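Rultari Verkaufsanleitung für Secondhand-Mode
Abschnitt 2: Das erste Kleidungsstück einstellen

Wie schön, dass Sie Ihrem Kleiderschrank etwas Luft verschaffen möchten! Nehmen Sie sich für das erste Teil ruhig ein wenig Zeit, beim zweiten geht es schon viel flotter von der Hand.

1. Tippen Sie auf der Startseite auf "Verkaufen" und wählen Sie die Kategorie aus, zum Beispiel "Mäntel" oder "Strick".

2. Laden Sie mindestens zwei und höchstens acht Fotos hoch. Am liebsten haben wir Tageslicht und einen ruhigen Hintergrund, ein glattes Bettlaken tut es wunderbar.

3. Tragen Sie Größe, Material und Zustand ein. Fehlt das Etikett (bei älteren Stücken kommt das ja ständig vor), messen Sie bitte Brustweite und Länge flach liegend.

Hinweis: Der Titel darf 60 Zeichen lang sein. Marke und Farbe gehören an den Anfang.

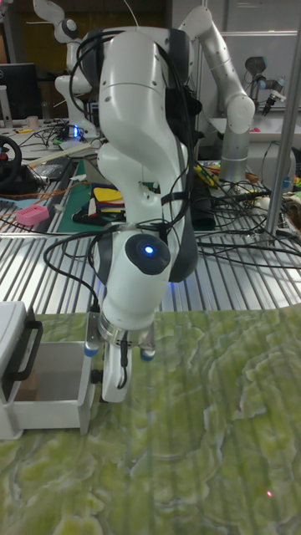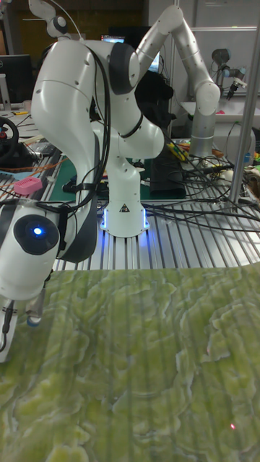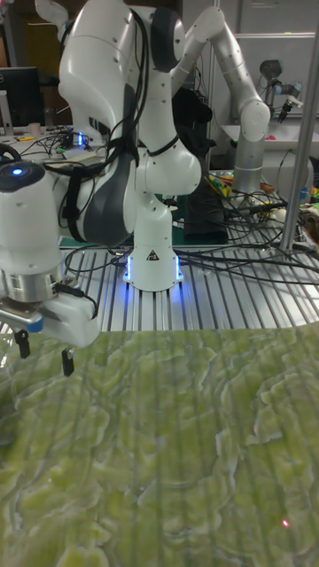
4. Legen Sie Ihren Preis fest und tippen Sie auf "Vorschau". Lesen Sie alles noch einmal in Ruhe durch, auch die kleinen Makel, die Sie angegeben haben. Eine ehrlich erwähnte Laufmasche verzeihen unsere Käuferinnen fast immer!

5. Mit "Veröffentlichen" geht Ihr Stück online. Nach dem Verkauf haben Sie 13 Tage Zeit, das Paket bei Brulleck abzugeben.

Achtung: Waschen Sie Wolle und Seide vor dem Versand nur, wenn Sie das Pflegeetikett kennen. Verfilzte Ware müssen wir leider zurückschicken, und das Porto tragen dann Sie.

Wintermäntel für den Dezember nehmen wir übrigens jetzt schon gerne an.

Stand: 3. September 2020, Shahla Kordestani, Verkäuferbetreuung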